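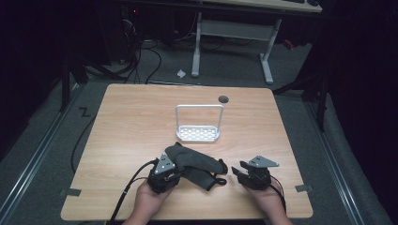 **Gratidbridge Member Forum > Shared Rooms > Storage and Furnishings**

**Thread: Table racks and soft goods, proposed wording for the room guide**

---

**dmin_rooms** (moderator)

Members are invited to comment on a revision to Section 2 of the room guide, which covers the light wood tables and the white metal racks that stand on them. The present text reads in full: "Padded straps and sleeves are to be put away after use." Several members have written to say that it does not tell them where, or in what condition.

The proposed replacement is as follows.

> Padded straps, sleeves and similar fabric items are to be laid flat on the table, smoothed from the middle toward the ends, and folded loosely in half. Any loop is to be left on the outside of the fold. The folded item is then placed in the tray of the white rack. Items are not to be hung from the handle.

Comments will be read until the thread is closed. Please keep remarks to the racks, the tables and the fabric items. Parking has its own thread.

Deok-su Min
Rooms and Furnishings

---

**halliday.k**

I support a revision and I object to this one.

The Pistano sleeves are padded along their full length. If a padded item is folded in half and left for a week, it takes a crease, and the padding on either side of the crease never lies quite even again. We have a number of these in the Srithong building that now bend in one place only. They should be rolled, beginning at the plain end and finishing at the loop, and then set in the tray on their side.

I would also ask what is meant by "similar fabric items." A dust cloth is a fabric item.

Keegan Halliday

---

**northstair**

With respect to the previous post, a rolled sleeve does not remain rolled. The end curls up by itself, the roll opens, and by the following morning the item is hanging over the rim of the tray. A rolled item also stands higher than the rim, and the next person who lifts the rack by its handle tips it out.

Folding is the better choice for the shallow racks. I have no view on the deep ones.

---

**halliday.k**

There are no deep ones on the wood tables. All the racks on those tables are the shallow Stekine pattern with the tall handle. The deep baskets are in the coat area and are not covered by Section 2.

As to the roll opening, a roll that is made firmly and placed with its free end against the side of the tray will stay closed. I am willing to show this to any member who doubts it.

---

**archive_annex**

May I raise the handle? The proposal says that items are not to be hung from it, and gives no alternative for an item that is damp. We wipe the sleeves down with a cloth after a long day and they cannot be folded or rolled in that state. Until now we have draped them over the wire handle overnight. The slotted tray is also useful in this respect, provided that only one item is placed in it.

If hanging is to be prohibited, the guide should say where a damp item goes.

---

**dmin_rooms** (moderator)

The point is accepted. The prohibition was written with the balance of the rack in mind. The handle is tall in relation to the tray, and a heavy strap draped to one side pulls the whole rack over. One rack went off the back of a table in November and bent at the corner.

I would be content with the following sentence in place of the last one:

> A damp item may be draped evenly over the handle, with the rack at the middle of the table, and is to be taken down and put in the tray once dry.

---

**northstair**

"Evenly" will be disputed. A sleeve that has its loop at one end will always hang lower on that side.

---

**archive_annex**

Members can be trusted to judge "evenly." I thank the moderator for the wording.

---

**p_lindgate**

I write as the person who orders the furnishings for the second floor. Two matters have not been addressed.

The first is the position of the rack. The guide is silent on this and members leave it wherever they finish. On a table with a cable hole in the top, the rack must stand clear of the hole. A rack pushed over it will sooner or later be set down on a cord, and the cord is then pinched between the foot of the rack and the wood. I suggest "at the far edge, to one side of the cable hole."

The second is the finish. These tabletops mark easily. The pale grain hides light scratches but shows dark ones very clearly, and the racks are metal. They are to be lifted and never slid. I would like that word, "lifted," to appear in the guide in bold type. I have asked for this before.

---

**halliday.k**

I agree on lifting. I do not agree that the far edge is the right place. The far edge is where the rack fell from in November. The draft above says the middle of the table for drying. Are members to move the rack twice?

---

**p_lindgate**

They are to *lift* it twice, yes.

---

**dmin_rooms** (moderator)

Both positions can stand. For ordinary storage, far edge with the handle upright and all four corners of the tray on the wood. For drying, middle of the table. I do not regard this as a burden.

For the information of members, the cost of replacing the bent rack was small, but the minimum order from Stekine was 13, and the remainder are in the supply closet on the second floor. Any member whose table lacks a rack should apply there.

---

**quietcarpet**

Could the revision also take in the floor? Section 2 deals with tables and racks, and Section 4 deals with wiring, and the gray carpet between them belongs to neither. In the room I use, the cords under the desk lie in a heap on the carpet. The cleaning crew will not vacuum over cords, which is proper, and so paper and lint collect among them and stay for weeks. I picked up some crumpled paper from under a desk last week that had clearly been walked past many times.

I do not ask that the cords be removed. I ask that they be gathered to one side and tied, so that the rest of the carpet can be cleaned.

---

**northstair**

This is a Section 4 matter and should go in that thread.

---

**quietcarpet**

I raised it in that thread and was told that carpet is a furnishing.

---

**dmin_rooms** (moderator)

Carpet is a furnishing. I will accept one sentence in Section 2: "Loose paper is to be picked up from the floor, including under desks." The tying of cords remains with Section 4, and I will write to the person responsible for it. Tape marks on the carpet are placed deliberately and should be left where they are, even where their purpose is not obvious.

---

**halliday.k**

I return to the main question. The revised text still requires folding. I carried out a comparison over the past month with two Pistano sleeves of the same age, one folded and one rolled, each kept in the tray of a shallow rack and taken out every working day. The folded sleeve has a visible crease. The rolled sleeve has none, although I concede that it curls at the end when first laid out and has to be pressed flat by hand.

I consider a curled end to be a lesser fault than a crease. It goes away in use.

---

**northstair**

I accept the finding as regards the crease. My objection was to the height of the roll and the tipping. Did it tip?

---

**halliday.k**

Once. The rack had been lifted by one side of the handle.

---

**archive_annex**

Would it meet both views to permit either method, according to the item? Straps with thin padding could be folded and the thicker sleeves rolled. Our own cupboard list has 280 soft items of every thickness, and I would not wish to apply one rule to all of them.

---

**p_lindgate**

I would support that. I would add that the tray should hold one item only, whichever way it is put away. The racks are full on most afternoons and the item at the bottom is always the one that is wanted.

---

**northstair**

Agreed as to one item. I withdraw my objection to rolling for the thicker sleeves. I maintain it for everything else.

---

**dmin_rooms** (moderator)

The text below will be entered in the guide and takes effect on 12/25/23. The rooms are closed that day, and members will first meet it on their return.

> **Section 2. Tables, racks and soft goods**
>
> Thin straps are laid flat, smoothed and folded loosely in half, with any loop on the outside. Thick padded sleeves are rolled from the plain end toward the loop and set in the tray with the free end against its side. One item per tray.
>
> A damp item may be draped evenly over the handle, with the rack at the middle of the table, and is to be taken down and put in the tray once dry.
>
> Otherwise the rack stands at the far edge of the table, to one side of the cable hole. Racks are **lifted** by the center of the handle and are not slid.
>
> Loose paper is to be picked up from the floor, including under desks.

Dust cloths are not covered by this section and are kept in the supply closet.

Deok-su Min

---

**halliday.k**

The text is acceptable to me. I note that "thick" and "thin" are not defined, and I will open a separate thread on that point after the break.

---

**quietcarpet**

Thank you for the sentence on paper. Has there been a reply from Section 4?

---

**dmin_rooms** (moderator)

Not yet. I will post it in this thread when it is received.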